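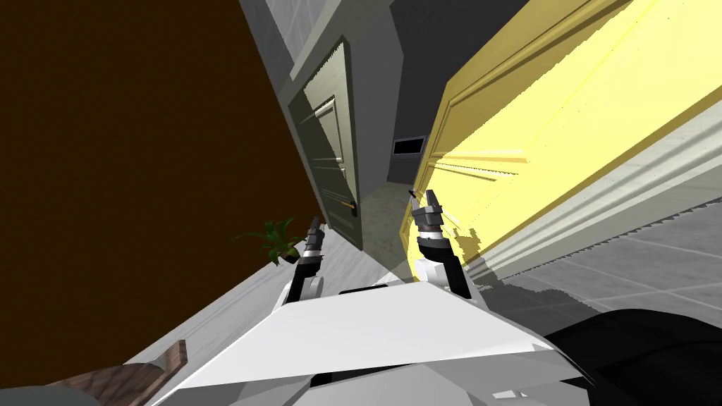

Kazue Hirose

Doors and house robots. Quick one today, I'm typing between batches of laundry.

Ours got stuck in a doorway in December. It was the narrow passage, both arms out, one door pushed half shut on it and the wheels still trying. Nothing smashed but there's a gouge in the trim I still haven't filled. So, what I do now.

Before a run in sim or for real, open doors ALL the way. Half open is the worst. The map says "open", the elbow says otherwise.

Wedges. Rubber, not the wood ones, wood ones skate on tile. Kick it in hard, then push the door with your hip. If it moves, kick again.

Lever handles stick out. Measure the gap from the handle, not from the door edge! I measured from the edge. That was the gouge. Took me two tries to figure out, even with the tape in my hand.

Plants. A pot on the floor beside a door is going to get hit sooner or later. Mine comes up onto the windowsill before a run. Spiky ones snag in gripper fingers too, and you're picking out bits of leaf with tweezers all evening.

Arms in before it goes thru a door. Ours has a "tuck" setting, buried in the second menu, off by default (why). Turn it on. Check again after every update, mine got reset.

If it jams: stop button first. Dont grab the arm. Don't pull the door toward you either, fingers get caught on the hinge side. Power off, wait until the joints go slack, and hold the arm up while they do, it drops. Then roll the base straight back. Two people if it's heavy.

Speed. I run it at 19 percent near doors and 100 in the open. Slow is boring but slow stops in time.

Glossy paint. Had trouble with glare on a shiny door, it kept thinking the edge was somewhere else. Shut the blind, went fine. Might be luck.

Gouge repair: filler, let it dry overnight, sand, two thin coats. Do not do one thick coat, it sags.

Keep pets and kids out of the passage. Stop button in your pocket, not on the counter, I had to run for mine.

Next time, getting gum off a gripper pad. Ice, mostly.

Posted 12 March 2019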